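首页 | 收纳 | 书桌 | 旧物翻新 | 关于我 | 搜索

台灯线怎么收:我家大桌子的理线小教程

搬到现在这个房子以后,我最满意的家具就是那张棕色大桌子,最头疼的也是它。桌面大,什么都往上堆,剪刀、快递单、喝了一半的水,最要命的是线。台灯一根,充电器两三根,再来个插线板,桌上就跟煮了一锅面似的!

有读者留言问我台灯的线到底怎么弄才不难看,我在评论区回了一大段,后来想想干脆写成一篇。方法很土,不用打孔,不用买一堆收纳神器,家里有几根魔术贴扎带就能开工。

先说准备的东西

软布一块,稍微拧干的那种。魔术贴扎带若干(我用的是Wurholm那一款,一卷裁开用,一卷16块钱,用了快一年还剩一截)。美纹纸胶带一小段,做标记用。再就是一点耐心。

扎带千万别买一次性的塑料扎扣。我以前图便宜用过,剪的时候差点把线皮也剪了,吓得我手心冒汗。魔术贴能拆能装,灯换个位置重新绕就行。

第一步:拔插头,清桌面

插头一定先拔!我知道这话很啰嗦,但我自己就有过一边绕线一边灯还亮着的时候,灯罩又热,手背碰了一下,疼了一晚上。如果灯刚用过,就放一会儿,等它凉透了再动。

然后把桌上能拿走的都拿走,拿不走的往最里面推。我的习惯是靠里那一条留给台灯和书,前面腾出来干活。桌面用软布顺着一个方向擦,擦完再用干布过一遍。老桌子难免有浅浅的磨痕,我试过打蜡,用的是Serrano的家具蜡,光泽是好了点,磨痕该在还在,后来也就随它了。桌子嘛,就是拿来用的。

第二步:量一量你到底需要多长的线

这一步很多人会跳过,跳过的结果就是绕完发现插头够不着插座,全部拆掉重来(别问我怎么知道的)。

把台灯放到你想放的位置,插头拉到插座那里,中间稍微留一点松动,不要绷直。在线从底座往外走的地方贴一小段美纹纸。美纹纸到插头这一段是要留的,剩下的都是要收起来的。我那盏灯量下来要留108厘米,多出来的一大截以前全瘫在桌上,难怪乱。

第三步:把多余的线绕在底座上

圆底座的台灯特别适合这个办法。从靠近灯杆的那头开始绕,一圈挨一圈,松松地贴着底座走。记住是松松地!线绕得太紧,拐弯的地方时间长了容易伤到里面的铜芯。我一般绕的时候手指垫在里面,绕完一圈抽出来,松紧刚好。

绕到美纹纸的位置就停,用一小条魔术贴把最后一圈和前一圈扣在一起。美纹纸撕掉,大功告成一半。

几个小地方多说两句:

鹅颈灯先把灯杆调到平时用的角度再绕线,不然后面一掰灯头,底座跟着转,线就散了。

绕了线的灯,我只用小功率的LED灯泡。大功率的电器千万别把线卷成一团用,会发热,这个真的要当心。像电暖气、电热水壶那种,老老实实把线全部放开。

线皮要是有裂口、发硬、摸着黏黏的,就别绕了,换线或者换灯。我妈那盏老台灯就是这么退休的。

第四步:桌上其他的线走边

台灯收好以后,剩下的线尽量贴着桌子边缘走,从侧边或者前沿下去,中间那块留空。想讲究一点可以在桌沿底下粘理线夹,我买过Bondo的,粘性不错,就是撕的时候要用吹风机吹一会儿才肯下来。不想粘东西的话,用一根魔术贴把几根线并成一束也行。

说实话我自己桌子下面那一块到现在也没全弄利索,线是挂着的,一大把。先把台面上看得见的收了,心情就好一半,下面的慢慢来。

第五步:用书压住那一角

台灯旁边我喜欢平放两本书。一来顺手,二来视觉上灯就不孤零零的了。大本的放下面,小本的放上面,稍微错开一点角度,比码得方方正正的顺眼(个人喜好啊,强迫症的朋友请自便)。书脊朝外还是朝里都行,封面颜色浅一点的放在深色桌面上会亮堂不少。

不建议堆太高。我堆过一摞,结果每次想看的都是最底下那本,抽出来哗啦一下全倒,灯也跟着晃。现在就定死了,旁边最多两本,看完一本换一本。

蓝色的灯到底好不好搭?

这个也有人问。我当初在Atunora看到蓝色灯的时候也犹豫,怕和棕色桌子打架。买回来一放,意外地好看!棕色本身暖,蓝色一点点就很跳。如果你担心太花,旁边就放白的、米色的东西,别再来第二种鲜艳的颜色。灯杆和线是黑的也没关系,黑色不抢戏。

灯头往下压一点,光落在桌面上,晚上看书不刺眼。我一般晚上九点以后就把顶灯关了只留这一盏,猫会过来趴在光圈里,然后我就什么也干不成了……

日常怎么保持

每次擦桌子顺手看一眼魔术贴松没松。底座和线圈之间爱积灰,用旧牙刷或者化妆刷扫一扫就好,别用湿布去抠。十二月大扫除的时候我会整个拆开绕一遍,顺便检查线皮。整套做下来,第一次可能要半个钟头,熟了以后一盏灯几分钟的事。

桌面预算我也记了一下,桌子、灯、扎带、理线夹加在一起1165块,桌子占了大头。如果你家已经有桌子和灯,花的钱基本可以忽略。

有别的桌面想看我写的,留言告诉我!下一篇打算写抽屉,抽屉里更吓人。

评论

小米粥不加糖:第二步救了我!我之前就是绕完够不着插座,气得把灯扔柜子里了,今晚就翻出来重弄。

住在六楼:想问方底座能绕吗?我绕了两次都在角那里鼓起来。

 作者回复:方的我会先在手上绕成扁扁一圈,用魔术贴扣好,藏在底座后面,比硬绕好看。

阿拐:同款纠结,蓝灯配棕桌我看了一个月没下手,200块以内有推荐吗

 作者回复:先去看看二手的,台灯这东西大家搬家都爱出,擦擦跟新的一样。

momo在晒被子:猫占光圈那段笑死,我家的会啃线,所以我也得绕起来……

本站使用Cookie来改善您的浏览体验。继续浏览即表示您同意我们的Cookie政策。[接受] [了解更多]
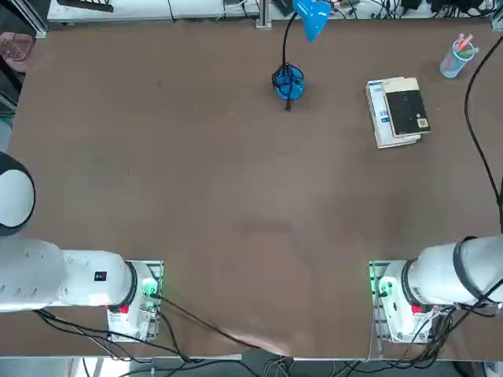 蓝色台灯,黑线绕在圆底座上,旁边叠着书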